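Triston folding-height work table, sand top: long-term review
Apr 28, 2026

The Triston table is sold as a general utility table, with laundry listed among its uses. I bought it for laundry only. It stands against a gray wall and is used for sorting, folding and stacking small linens, mainly the Posley towel in light green and light blue with the white edge. This review replaces the short note posted in March, which was written after too little use to be worth much.

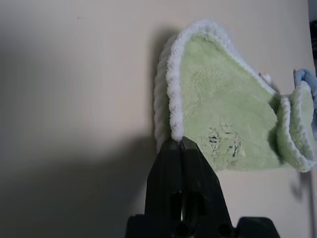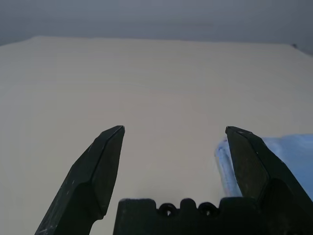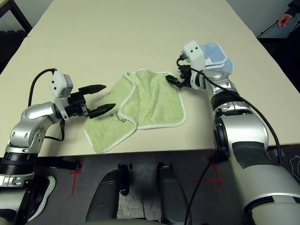
One reader of the March note wrote that a matte top is the wrong choice for terry, that the loops drag and the fold line walks off center, and that a gloss top such as the Brendent would have been faster for any towel up to bath size. The point about drag is correct as far as it goes. I have since used both tables with the same towels and disagree with the conclusion. Details are under Surface.

Construction

The table is a single flat top on a steel underframe with two folding leg pairs. Each leg has a sliding inner section with a spring pin, giving three working heights. The manufacturer rates the top at 60 kg evenly distributed, and the leg latches at 3000 open-and-close cycles. I can't test the second figure. The first I have not approached; a full load of damp towels in a basket is the heaviest thing it has carried.

The underframe is bolted together, with the fasteners accessible from below. Two of the bolts had loosened slightly when I checked them in March. I tightened them with the supplied key and marked the heads with a paint pen, and the marks have not moved since.

The spring pins are the weakest part of the design. They seat with a clear click on three legs. On the fourth the pin stops just short of the hole and has to be pushed home with a thumb. The table will stand in that state and appears level until weight is put on that corner. Check all four pins by hand every time the height is changed.

Surface

The top is a plain, pale sand color with a matte finish and no printed pattern. Light green shows clearly against it. Light blue does too, though less strongly in the evening under a warm bulb. A white edge on a pale top has less contrast than I would like, and I have more than once lined up a fold by the green area and found the border off by a few millimeters. A mid-gray top would be better in this respect. Triston does not offer one.

Friction is moderate. A terry towel laid flat stays where it is put. If one side is lifted and carried over the other, the lower layer stays down for most of the movement and then shifts a little at the end if the upper layer is pulled tight. The usual error is a low ridge along the fold with the free corners not meeting. It is corrected by lifting the upper layer again and setting it down with less tension. Smoothing the ridge with the flat of the hand only moves the slack toward the corner.

On the Brendent the whole towel slides. That is convenient for turning it to a new angle and inconvenient for everything else. With a thin dish towel the difference between the two tables is small. With a thick one, I had to hold the lower layer down on the Brendent with one hand throughout. The Triston leaves that hand free more often, which matters more to me than speed in turning.

Lint collects on the matte finish. It does not show much against the sand color and comes off with a damp cloth. A dry cloth spreads it. I wipe the top before each session and again if dark items have been on it.

Folding the Posley

The towel deserves a few lines, as it is the item I fold most on this table. The edge is raised and looped, and it behaves differently from the body of the towel. When two edges are laid together, the loops catch on each other and hold. This helps keep a finished fold closed. It also means that a misplaced edge has to be lifted clear before it can be moved; dragging it sideways bunches the towel.

The border takes up a noticeable amount of thickness in a stack. Folded in half and in half again, the bordered side stands higher than the folded side, and a tall pile will lean. Reversing every second towel fixes this.

There is a small embroidered motif toward one side, with dark looping script and a dot each of blue and yellow. If the motif is to face out on the shelf, start with it face down on the side that will not be moved. I fold without regard to it and sort the stack afterward.

After repeated washing the pile has begun to mat slightly on my green ones. The border has held its shape. I wash them warm and dry them on low heat. The shrinkage, as far as I can measure it with a tape on a soft item, is greater along the length than across the width, so older and newer towels no longer stack to the same outline.

Height and stance

Of the three heights, the lowest is suited to sitting and the middle one is too low for me to stand at for long. I use the highest. With the pins properly seated there is a small side-to-side movement, perceptible when leaning on the front edge and otherwise not. Pushing the back edge against the wall removes most of it. If you do this, note that my wall is not quite true to the floor, and the far edge of the table has never sat parallel to anything. That is not a fault in the product.

The leg feet are hard rubber. They have left no marks on the floor so far. They do pick up grit, and I would lift the table to move it.

Storage

Folded, the table stands on its long side. It will not stand on its short side without leaning. The carrying handle is a molded loop on the underframe, placed slightly away from the balance point, so the table swings when carried through a doorway. I padded one corner after the second time it hit the frame.

The Ospina wall bracket, sold for tables of this type, fits with one change: the lower hook has to be bent outward a little to clear the leg brace. The instructions for the bracket do not mention this model. I have used it since March without trouble.

Cleaning

Water and dish soap are enough for normal use. I tested a drop of liquid detergent left to dry near the front edge. It came away with water and left no ring. Undiluted stain remover did leave a slightly shiny patch, visible at a low angle only, and it has not worn off. Treat stains at the sink.

Comparison

The Brendent is lighter, has better pins and carries more easily. Its top is too slick for thick towels and reflects the ceiling light directly into the eyes at standing height. For shirts and sheets I would choose it over the Triston. For towels, washcloths and anything with a heavy border, the Triston is the better surface despite the weaker hardware.

Problems to date

Fourth spring pin does not seat without help.
Two underframe bolts loose after the first weeks, since tightened.
Handle off balance.
Low contrast between the top and white edging.

I wrote to the seller regarding the pin and was sent a replacement inner leg section. It fits more closely than the original but still needs a push. I am keeping the table, with the original leg section on the shelf as a spare.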